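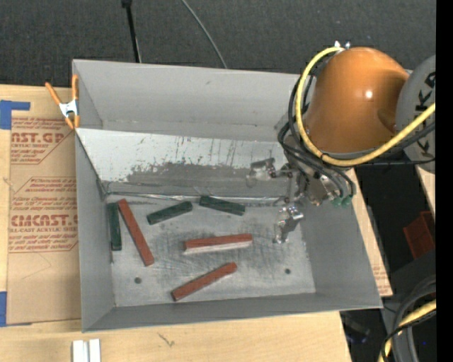
Den Föhn könne man am Barographen ablesen, bevor man ihn spüre, meinte Antonina Romaniuk, man müsse nur wissen, wo die Kurve einknicke. Tarik hielt das Blatt gegen die Lampe. Die Tinte war an der Stelle verlaufen.

»Das ist kein Föhn«, sagte er. »Das ist ein Gerätefehler.«

Die Station Truselano lag auf 1.474 Metern, am oberen Ende des Tals, und meldete seit 15 Jahren alle drei Stunden Temperatur, Druck, Feuchte und Wind. Im Februar fiel der Windgeber regelmäßig aus. Raureif setzte sich an die Schalen, die Drehzahl sank, und im Protokoll stand dann Windstille, während draußen die Läden schlugen. Walczak, der die Reihe vor ihnen geführt hatte, schrieb in solchen Fällen einen Schätzwert in Klammern. Tarik ließ das Feld leer.

Er las die Werte vom Abend noch einmal vor. Minus vier Grad um sechs, plus drei um neun. Die relative Feuchte war im selben Zeitraum auf 19 Prozent gefallen.

»Und der Druck?«, fragte sie.

»Verlaufen.«

»Dann nimm die Talstation.«

Buler meldete über Funk, mit Pausen zwischen den Ziffern. Unten war es kalt geblieben, Nebel bis zur Kirche, kein Wind. Antonina schrieb mit und zog die Differenz. Sie legte den Bleistift quer über das Blatt.

»Kaltluftsee«, sagte sie. »Er reicht noch nicht durch.«

Tarik ging hinaus und klopfte den Mast ab. Das Eis löste sich in Platten. Die Luft roch nach Stein und war trocken, die Schneedecke trug nicht mehr. Als er zurückkam, stand der Zeiger bei 58 Kilometern pro Stunde, in der nächsten Böe über 58, Richtung Süd bis Südsüdwest.

Er nahm das alte Heft vom Regal. Walczak hatte unter eine ähnliche Lage nur ein Wort gesetzt — abwarten — und darunter zweimal den Radiergummi benutzt. Lesbar war davon nichts mehr.

»Trägst du es ein?«, fragte Antonina.

Tarik schrieb die Uhrzeit, die Richtung und die Geschwindigkeit. Beim Druck setzte er einen Strich. Dann zog er ein neues Blatt auf die Trommel und füllte die Tinte nach.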